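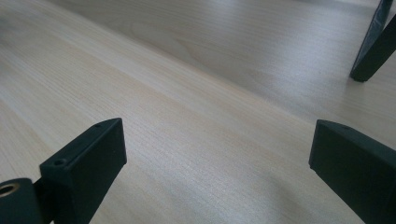 How many examples does it take before a robot can learn a new chore?

For a small job in one room, somewhere in the low hundreds has been enough to get us something worth testing, and the number climbs quickly once you change the table, the lighting or the thing being picked up.

I get asked that one a lot, mostly by my aunt, so I figured I'd put it up top this time. I've been collecting for Cosuvis since last December and I still haven't written much about what the days are like. Muthoni Nyanda said I should stop telling her about it over lunch and put it on the blog instead (fair enough, she's heard it all).

So. We do most of it with a hand-held gripper. You squeeze, the fingers close, you do the chore the way you'd want the robot to do it, you put the thing down and you let go. One go from start to finish is one example. Then you reset the table and do it again. The learning side takes the whole pile and tries to work out what all those goes have in common.

The part I had wrong at the beginning was speed. I was so proud of how fast I'd gotten! I could pick up a spoon and drop it in a cup before you'd finished your sentence, and I sent Mwende Waweru a batch of 81 of them feeling very pleased with myself. She kept 13. The rest were too quick and too much the same — I'd been starting with my hand in the same spot every single time, coming in at the same angle, and the spoon was always pointing at the window. The model we trained on my stuff could do that one spoon beautifully. Turn it sideways and it went for the handle end that wasn't there any more.

Now I move the start position every time, and I really mean every time. High, low, off to the left, gripper already half over the object, gripper miles away. I also start some with the fingers wide open and some nearly shut, so it learns to open them first. It feels silly when you're doing it. You're standing there in your socks holding a gripper over a table thinking, right, where haven't I been yet?

Mistakes are the other thing. I used to bin any go where I fumbled. Mwende wants the ones where I fumble and then fix it, so if I miss the edge of a cup I back off, line up again and carry on. If I fumble and swear and give up, that one goes in the bin. There's a folder for those called Fitia and I have no idea why, it was called that when I got here.

Pale tables are a bit of a nuisance, too. Glare off a light surface can wash the grain right out, and we like having some texture in view to help work out how the gripper has moved. We tried a darker cloth over the top for a while, but it bunched up whenever I dragged anything across it and then I'd spend ages flattening it between goes. These days I mostly fiddle with the blind. We're keeping a few bright ones in on purpose, though, as kitchens have windows and the robot will have to cope.

A good session is roughly 120 goes, split into two halves with a proper break in the middle. I tried pushing through once and my forearm let me know about it for days. Your grip gets lazy when you're tired and you can see it when you play the later ones back: the fingers come in crooked, and they hang around too long before letting go. I'd sooner stop early and start fresh after a cup of tea.

Next up is the Bakilana set, which is all lids. Screw lids, snap lids, that awful kind with the little tab. I've been practising at home in Tiststead with the jars from my own pantry and so far the peanut butter is winning. If you've got odd containers you don't want any more, leave me a comment, I'll happily take them off your hands. Clean ones, please!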